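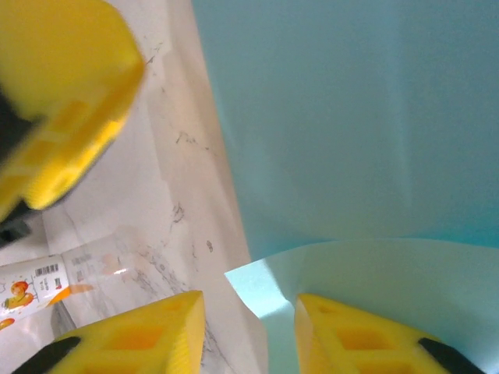

One reader of the last edition wrote that this chapter took too long to get to the water, and why did we need four pages on the moon before anybody got their feet wet? Fair point. The four pages are now one page. Same reader wanted the tide table explained line by line, so that is in too, in section 6.3.

Chapter 6
Tides on a Working Coast

Before you start

You will need Chapter 2 (reading a chart) and the part of Chapter 5 on wind and waves. If you skipped Chapter 5, go back for the last section at least. Waves and tides get mixed up all the time, and the mixing up starts there.

Words to learn in this chapter: high water, low water, range, flood, ebb, slack, spring tide, neap tide, datum, surge. Short words mostly. Old words, too, some of them much older than any explanation of what was going on.

6.1 The harbor at Lillinholm

Lillinholm is a small port. One stone pier, one newer concrete one, a ramp, a fuel dock. Go down in the morning and the fishing boats sit high, decks level with the pier, and you can step across with a bag in each hand. Go down after lunch and you need the ladder. Bottom rungs green and slick. A dark band on the stone shows where the water was, and below it the weed starts.

The difference between those two visits is the tide. At Lillinholm on the day we will use for most of this chapter, it came to 139 centimeters from low water to the next high. That number is called the range. Write it down, you will use it again in 6.3 and in the problems.

Now go along the coast to Tundelano, two bays over. Same sea, same moon, same afternoon. But the bay is shallow and the shore is nearly flat, and at low water the sea goes out 800 meters. Mud, channels, birds. People walk out with rakes and buckets and have to know when to turn back.

So, first question of the chapter. If the water drops by nearly the same amount in both places, why does one get a ladder and the other get a mudflat? Draw it. A steep wall and a gentle slope, the same two water lines across both. Most students have it as soon as the pencil hits the paper. The up and down is the range. The in and out depends on the shape of the ground.

6.2 What pulls the water (the short version)

The moon pulls on the earth. It pulls a little harder on the near side than on the middle, and a little harder on the middle than on the far side. The difference stretches the oceans a small amount along the line toward the moon. Two bulges, one facing the moon and one facing away. The earth turns underneath and a given beach passes through both.

That is why most coasts get two highs and two lows in a day. Why the far bulge? This is the part everybody stumbles on. Remember that it is the difference in the pull that counts. The far side gets pulled less than the middle does, so it gets left behind a bit. Read that twice and move on; the full argument is in the appendix.

The moon moves along its own path while the earth turns, so a beach has to turn a little extra each day to catch up with it. High water comes later from one day to the next, by fifty minutes on average. If the tide suited you at breakfast on your first day of vacation it will not suit you at breakfast by the end of the week.

The sun does the same thing, weaker. When the sun and moon line up, at new moon and at full moon, their pulls add. Big range. Those are spring tides, and the name has nothing to do with the season. When they pull at right angles, at the half moons, you get a small range. Neap tides. The biggest and smallest ranges often come a day or two after the moon says they should, becuase the water takes time to respond.

And real oceans have land in the way. The bulges cannot simply march around the world. The water sloshes in basins, swings around, piles up in narrow places. Some coasts get only one high and one low a day. Some get nearly nothing. The moon sets the beat and the coast decides what it sounds like, which is why tables are made port by port and from long records.

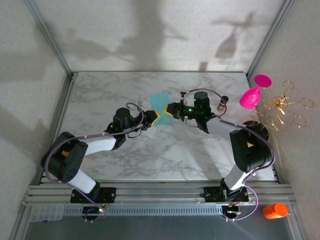 Odalys Brenkert

6.3 Reading a tide table

A tide table gives times and heights for high and low water. Two columns that matter, plus the date. Before you read a single number, check three things at the top or the bottom of the page.

The place. A table for Lillinholm is a table for Lillinholm. Smaller spots nearby are worked out from it with a correction, so many minutes earlier or later, so much higher or lower. Look for the corrections in the back.

The clock. Standard time or summer time? Some tables change over for you and some do not. An hour wrong is a long time on a mudflat.

The datum. This is the level that heights are measured from. On many charts it is set close to the lowest tide normally expected, so that the depth printed on the chart is close to the worst case. Add the height of tide to the charted depth and you have the water you can expect to float in. A height can be negative, by the way. That just means the water is below the datum, and less deep than the chart says.

The line in the practice table is for 03/10/2021, at the Lillinholm pier. Find low water. Find the high water after it. Take one height from the other and you should get the range from 6.1. If you got something else you have probably picked the high before instead of the high after. Easy to do.

Between the two printed times the table says nothing. The water does not rise at a steady rate, either. It starts slow, runs fastest in the middle and slows again toward the top. For a quick answer sailors use the rule of twelfths. Split the range into 12 equal parts. Split the time from low to high into 6 equal parts, close to an hour each on a coast with two tides a day. Then the rise goes:

First hour, one part
Second hour, two parts
Third hour, three parts
Fourth hour, three parts
Fifth hour, two parts
Sixth hour, one part

Add them up. It should come to the whole range. Half of the whole rise happens in the middle two hours, so that is when the stream in the harbor mouth is usually strong and when the flats at Tundelano fill the fastest. Water comes up the channels first, behind you as often as in front.

It is a rule of thumb. It works on coasts where the curve is smooth and even. In a river mouth like the Lulotden it works badly. There the flood is short and quick, the ebb is long, and after heavy rain inland the ebb is longer still. Use a local curve if one is printed. If there isn't one, ask on the dock.

6.4 When the table is wrong

The table is a prediction. It knows about the sun and the moon and the shape of the coast. It knows nothing of the weather.

A steady onshore wind pushes water up against the land. Low air pressure lets the surface rise, a centimeter or so for each millibar. Put the two together on top of a spring tide and you get a surge, with water over the pier and into the street. High pressure and an offshore wind do the reverse, and boats that should float at low water sit on the bottom.

Lillinholm has a gauge at the end of the concrete pier, an old Harasym float gauge in a pipe. The pipe has a small hole near the bottom. Waves come and go too fast to get through the hole, so inside the pipe the water stays calm and only the slow change shows. A float, a wire, a pen on a drum. Newer gauges listen for an echo off the surface instead, but the pipe is the same idea in alot of them.

Look at the two traces on the next page. One is the predicted curve, one is what the pen drew. They start together. Then they come apart through the evening and the pen stays high until morning. Note that the time of high water hardly moves. The height is what changed.

Try it now, before 6.5

Take the Lillinholm range and work out how much the water has risen two hours after low, and four hours after low. Nearest centimeter is fine.

A boat needs two meters of water to float. The chart shows a depth of one meter over the bar. What height of tide does she need just to float over, and how much more would you want to see before you took her across in a swell? The second half has no single right answer. Write down your reasons.

Someone plans to walk the Tundelano flats and turn back when the water starts to rise. Explain in three or four sentences what is wrong with this plan. Use the rule of twelfths and the word channel.

Keep your working for all three. Section 6.5, on tidal streams, starts from the second one.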